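Chapter 4
Sorting Things Out: Why We Put Things in Groups

When I was a student I lodged for a winter in Pravham, in a house with a long dark hallway and a landlady who kept her buttons in old tea tins. She had dozens of tins. I once asked for a plain white shirt button and she went straight to the third tin from the left, took off the lid and handed me one without looking down. I was very impressed (I was nineteen, and my own belongings lived in a heap). It was only later, when I borrowed the tins to sew up a coat, that I found out they weren't sorted by colour at all, or by size. They were sorted by whose clothes the buttons had come off. One tin was her late husband's shirts. One was the school coats. I couldn't find a thing.

I've been telling that story to first-year classes for a long time now and I still think it's the best way into this chapter. A set of groups that works beautifully for one person can be useless to the next, and neither of them is being silly. My landlady had a system. It just had her life in it instead of mine.

In Chapter 3 we looked at how people name single things. Now we move on to what happens when there are a lot of them – too many to keep in your head one by one – and you have to start making piles. The study I lean on most is the one Kadri Šimkus and I did at Grorport, where we gave 38 households the same box of 691 small household objects and asked them to put them away as if they'd just moved in. That was all we said! No rules, no labels, no time limit. Some families finished before lunch. One couple went home still arguing about string.

We expected people to group by what a thing is for, and plenty did: cooking here, mending there, washing in that corner. But a good many grouped by where the thing would end up living, and others by who would want it, like my landlady. A smaller number grouped by what a thing was like to touch or handle. Soft with soft. Anything that might leak well away from everything else. Kadri called these the "feel" sorters, and we'll come back to them in section 4.3, because they turn out to be much more consistent than you'd guess.

You can try this with whatever is lying about at home, a wrapped package or a plastic basin as easily as a drawer of spoons.

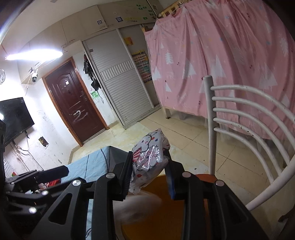
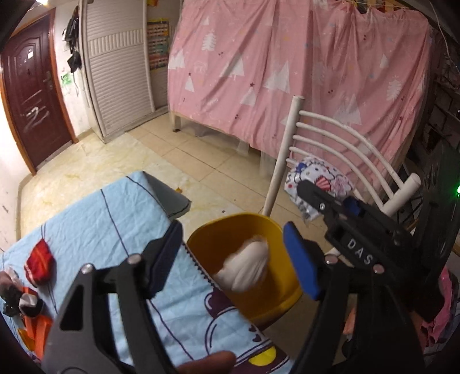

Laine Kuusk, on reading a draft of this chapter, wrote back that I was making it all sound far too tidy. Most people don't sort, she said, they put a thing down next to the last thing they put down, and then afterwards they make up a reason for it. If you'd asked the Grorport families a week later you'd have got a different set of reasons for the very same piles.

I grumbled about that for a day or two, but it's a fair point and I've let it change section 4.4. We did ask people to explain themselves as they went along, and talking while you work does push you towards sounding sensible. So when you read the quotes from the households, keep Laine's remark in mind. What people do and what they tell you they're doing are two sorts of evidence, and we have to treat them separately.

There's one more word I need before we get going. A "leftover group" is the pile of things that wouldn't go anywhere else. Every household in the study ended up with one, whether it was called "bits", "odds and ends" or just "that drawer". I used to think of it as a failure of the system. These days I look at it first, as it shows you where the other groups stop.

Before you start section 4.1, pick 10 objects from the room you're in and sort them into groups. Write down the groups but not the reasons. Then ask someone else to do the same with your objects, out of your sight, and keep both lists safe. You'll need them at the end of the chapter.

4.1 Groups with hard edges and groups with soft ones

Some groups have a clear test for getting in. Either a coin is a coin of your country or it isn't, and there's very little to discuss.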